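Changing the bulb in a bedside lamp

A bedside lamp bulb takes a couple of minutes to change, and it is a good time to sort out the top of the nightstand as well. These steps suit a small gooseneck lamp with an open shade and a screw-in LED bulb.

What you need

A replacement bulb with the same base as the old one
A dry cloth
A small lidded box for spares

Before you start

Turn the lamp off at its own switch, then pull the plug. A switch on the base only tells you the lamp is off. It doesn't tell you the cord is dead. If the old bulb has been on, leave it 17 minutes or so while you clear away books and glasses.

Check the wattage limit printed on the lamp and compare it with the box the new bulb came in. Keep that box until you've finished.

Fitting the bulb

1. Move the lamp to where you can reach it with both hands.
2. Bend the neck so the opening of the shade faces you.
3. Steady the shade with one hand and unscrew the old bulb anticlockwise with the other.
4. Wipe the inside of the shade with the dry cloth.
5. Start the new bulb straight and turn it clockwise until it is snug. Don't force it.
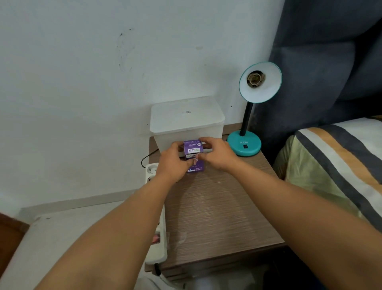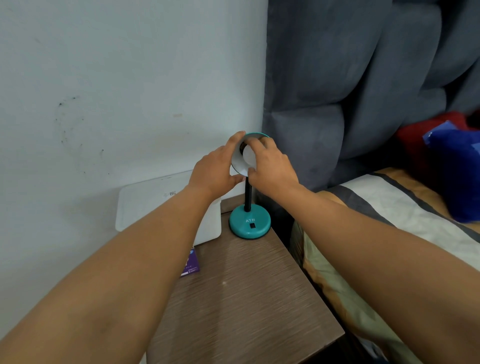
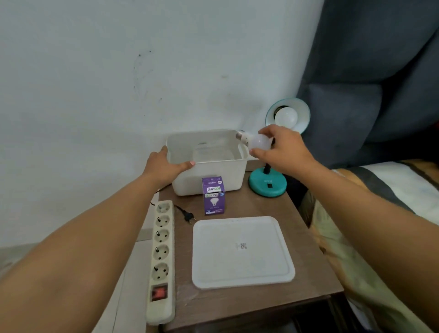 Plug the lamp back in and try the switch. If nothing happens, switch off, unplug, and give the bulb another small turn. Still nothing? Try the bulb in a different lamp before you blame the socket.

Set the neck last. I like the shade pointed down at the page and a little away from the pillow, so the light doesn't catch you in the eyes when you roll over. Hold the base while you bend the neck or the whole lamp will tip.

Storing the spares

Put spare bulbs back in their own cardboard boxes before they go into the storage box. A plastic box with a lid keeps the dust out, and it can live at the back of the nightstand behind whatever you use every night. Write the base type on a bit of masking tape and stick it to the lid.

Old LED bulbs shouldn't go in the kerbside recycling. Many hardware stores and council depots take them.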